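4 後工程拠点の立地と部材調達

図1 菓子の小袋を盛った赤いメッシュのかごと、卓上に散らばる個包装の菓子

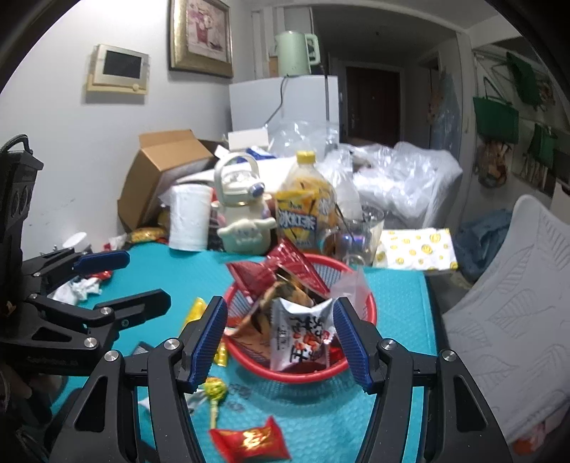 4.1 対象とした拠点

本節では、前工程の大型投資に比べて論じられることの少ない後工程、すなわちダイシングからパッケージ封止、最終検査までを担う拠点を扱う。対象はSudthorpeとFatbridgeの二か所である。Sudthorpeの拠点はPrurkik社が単独で運営し、車載向けの電源制御用半導体を主に手がける。Fatbridgeの拠点は受託専業のZawadzka社が運営し、複数の設計会社から持ち込まれる中小ロット品の組立と検査を請け負っている。両拠点は同じ州内にあるが、用地の取得経緯も、自治体から受けた支援の内容も異なる。

調査には、両社が開示した設備投資計画、自治体の議事資料、および部材供給業者を含む26社への聞き取り記録を用いた。聞き取りは半構造化の形式で行い、回答者には調達先の選定基準、在庫の持ち方、契約期間の三項目を共通して尋ねた。単価については回答を得られない企業が多かったため、分析から除いた。

4.2 立地の選定要因

前工程の立地では、超純水の確保と電力の安定供給が決定的な条件とされることが多い。後工程でも電力の質は問題になるが、水の使用量は相対的に小さく、用地の選択肢は広がる。Prurkik社の計画書では、候補地の比較項目として、既存建屋の転用可否、検査技術者の採用見込み、主要顧客までの陸送時間が挙げられていた。用水に関する記述は付属資料に限られる。

Sudthorpeが選ばれた理由として、同社は旧電子部品工場の建屋を転用できる点を最初に置いている。床荷重と天井高が検査装置の据付条件を満たし、空調設備の一部も更新のうえで継続使用できた。新築案と比べて稼働開始は8か月早まる見込みとされた。ただし、この試算は建屋の耐震補強を含まない段階のものであり、後の計画変更でどの程度縮小したかは資料から確認できなかった。

一方、Fatbridgeは新規造成地であり、転用できる建屋はなかった。Zawadzka社の担当部門が重視したのは、既存の顧客である設計会社との距離である。受託専業の場合、試作段階で設計側の技術者が検査工程に立ち会う機会が多く、往復に要する時間が受注の可否に影響する。この点は、自社製品だけを扱うPrurkik社の拠点には当てはまらない。

4.3 雇用規模と技能の確保

計画上の雇用者数は、Sudthorpeが600人である。Fatbridgeについては人数の公表がなく、本稿では比較を行わない。雇用者数は自治体の支援条件と結びついているため、公表値は稼働後の実績より支援申請時の計画に近い性格をもつ。議事資料でも、雇用者数に派遣労働者を含めるかどうかをめぐる質疑が繰り返されている。

職種別にみると、採用が難しいのは装置保全と検査プログラムの作成である。組立工程の作業者は地域の製造業からの転職者で充足できるとする回答が多かったのに対し、検査プログラムの作成者は前工程や設計会社との獲得競争になる。Prurkik社は他拠点から経験者を異動させ、Zawadzka社は顧客側の技術者に作業の一部を委ねる方式をとった。後者は人員不足を補う反面、検査条件の変更履歴が顧客側に残り、受託側で参照できない場合がある。聞き取りでも、再検査の際に旧版の条件を取り寄せるのに手間を要したとの回答があった。

4.4 部材の在庫と契約期間

リードフレーム、封止樹脂、ボンディングワイヤの三品目について、在庫の持ち方を比較した。リードフレームは品種ごとの専用品であり、両拠点とも受注に連動して発注していた。封止樹脂は冷蔵保管が必要で使用期限があり、過剰な在庫は廃棄につながる。Prurkik社は樹脂の在庫を4週間分としているが、Zawadzka社は品種が多く、週数による一律の基準を設けていない。

契約期間にも差がある。単一の事業者が自社製品を量産するSudthorpeでは、供給業者との間で複数年の枠取り契約が結ばれ、価格は金属市況に応じて見直される。Fatbridgeでは単年度の契約が中心で、顧客が指定した部材を支給品として受け取る例も含まれる。支給品の場合、在庫の所有権は顧客に残り、保管の責任だけが受託側に生じる。このため財務諸表上の棚卸資産からは、拠点が実際に抱える部材の量を読み取りにくい。

供給業者の側からは、枠取り契約は設備増強の判断材料になるが、引取義務の範囲が曖昧であるとの指摘が複数あった。契約書に最低引取量の記載があっても、需要減少時に翌期への繰越しを認める慣行があり、供給業者はその分の保管費用を負担している。単年度契約ではこうした繰越しは生じにくいものの、契約更新の時期に発注が集中し、短期間の増産を求められることになる。

4.5 分析上の制約

以上の比較は二拠点に限られており、後工程一般に拡張するには事例の追加が必要である。とくに両社は事業形態が異なるため、契約期間の差が立地によるものか、自社製造と受託製造の違いによるものかを本稿の資料だけで分離することはできない。また、聞き取り先には両拠点に部材を納める業者が含まれ、一方の取引条件を述べる際に他方との比較を避ける傾向がみられた。回答の解釈にあたっては、同一の業者が両拠点について述べた箇所を別々に整理し、相互の引用を行わなかった。次節では、自治体による支援条件のうち、設備の稼働期限と補助金返還の規定を取り上げる。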